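How to write handling rules for hand-held gripper work that people will follow

Most rule sheets I get sent for demonstration work are bad. They run to 30 clauses, half of them copied from a factory safety manual, and the people doing the work have stopped reading by the second page. I've written a few of those sheets myself, so I'm not above the problem.

What follows is how I'd put one together now, using cloth folding as the task. Cloth is a good test of a rule sheet. A vague rule survives quite well with a wooden block and falls apart the minute you hand somebody a towel.

Before you start

Get hold of whatever sheet is in use. Ours began as a Bovora template with 24 rules. Sit beside an operator for a full morning and mark each rule when it changes what they do. I marked seven. You may do better, but I'd be surprised.

Step 1. Throw out anything you can't check

"Move naturally" is the one I'd ban first. Takeshi Tsuchiya and Mio Furukawa both thought they were moving naturally, and their recordings of the same fold looked like two different jobs. "Operate with due care" goes the same way. If a reviewer can't watch a recording and say yes or no, it's advice. Put advice in the training session and keep it off the sheet.

Step 2. Say where the task starts and stops

Write down the starting state of the cloth in words a new person would understand. Flat, creases allowed, no corner tucked under. Then write down the finish: cloth released, both grippers clear of it, hands still. We left out "hands still" for months and ended up with a pile of recordings that stopped halfway through somebody reaching for the next towel.

Step 3. Write the grip rules for two hands

Single-hand rules don't add up to a two-handed rule. Ours now say:

Take a corner with each gripper before lifting.
Close on the fabric with the pads, and don't scrape the table to get under it.
Take up the slack slowly. Stop when the cloth is straight between the grips.
If one grip slips, put the cloth down and regrip. Don't chase it with the other hand.

Expect an argument about the last one. Katherine Lozano wanted slips thrown out altogether, on the grounds that a clean set is easier to defend. I don't buy it. A set with no slips in it tells you very little about what to do when one happens. We keep them, labelled, provided the recovery is done the same way each time.

Step 4. Be stingy about the table and the room

People love writing rules about the surroundings, probably because they're easy to write. Ask what each one protects. "Nothing within reach of the cloth that could snag it" earns its place. "The room must look the same in every session" does not, in my view, and I have yet to see the evidence for it. I'd have the reviewer note changes in lighting and leave the operators alone.

Cables get one line: gripper leads run away from the cloth, checked before the first fold and again after any break.

Step 5. Try it on somebody who wasn't in the meeting

Give the sheet to one person, with no coaching, and ask for ten minutes of folding. Write down every question they ask. Each question is a missing rule or a badly worded one. Yasuo Noguchi asked which corner counts as "near" once the towel has been turned, and we'd all read past that a dozen times. 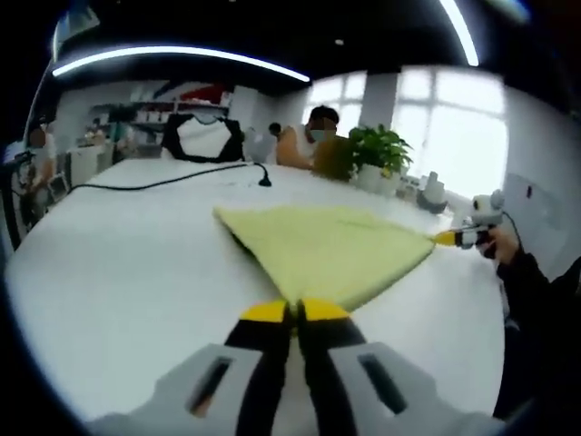
Then have two people review the same batch separately. We used 139 recordings and compared the pass and fail calls. Where the reviewers split, fix the wording first and worry about retraining later. Nearly all of our splits came from two rules, and both had the word "properly" in them.

Step 6. Put a name and a review month on it

Ours says Wakana Nishimura, March. She can change a rule, and she has to write one line saying why. Old versions stay in the folder so you can tell which sheet a recording was made under.

About certificates

You'll be offered them. Ask whoever is selling what a pass required, and ask to see something that failed. If they can't show you a fail, keep your money and go back to Step 5.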